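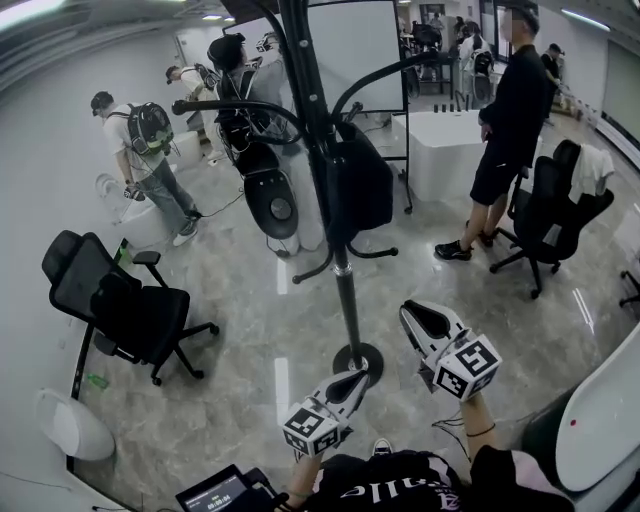 Figure 6.1 Black coat stand and two hand-held grippers, marble floor

Chapter 6
Hiring and Returning Orchestral Parts

An orchestra that performs a work still under copyright usually cannot buy the parts. The publisher keeps the sets, rents them for a stated number of performances, and takes them back. The score and parts supplied in this way are called rental material. The fee covers the use of the printed or digital set. It does not cover the right to perform the work in public, to record it, or to arrange it, and each of those is cleared separately.

This chapter follows one rental from inquiry to return. The running case is the Stumton Chamber Orchestra, an ensemble of 33 players with a part-time librarian, which plans two performances of a concerto from the catalog of Pfister Editions. The first performance is in Stumton and the second in Sullik, in a hall with 205 seats. Both fall in June.

6.1 The Rental Quote

A publisher prices a rental from the details the orchestra sends. The usual items are the duration of the work, the number of performances, the seating capacity of each hall, the highest ticket price, and whether a recording or broadcast is planned. An error in any of these can void the quote. Stumton's first inquiry left out the Sullik concert, and the quote had to be reissued before the contract could be signed.

String counts are stated as desks or as copies. The two are easily confused — six desks of first violins share six copies but seat twelve players. Extra string copies normally carry a small charge per copy. Wind, brass, and percussion parts are supplied one per chair unless the contract says otherwise.

6.2 Delivery and Marking

Sets are shipped a fixed number of weeks before the first performance. Early delivery may be available for a fee. On arrival the librarian checks each part against the packing list and reports missing pages at once. Damage reported after the concert is charged to the borrower.

Bowings and cues are entered in soft pencil. Ink, highlighter, and adhesive tape are treated as damage under most contracts. The Jallitz rental library, which holds some 4,000 sets, bills for erasing heavy markings by the hour.

Key terms
rental material
grand right
desk
late fee
replacement charge

Related chapters
Chapter 4: Reading a Publisher's Catalog
Chapter 5: Public Domain and Edition Rights
Chapter 7: Licensing a Concert Recording
Appendix B: Sample Rental Contract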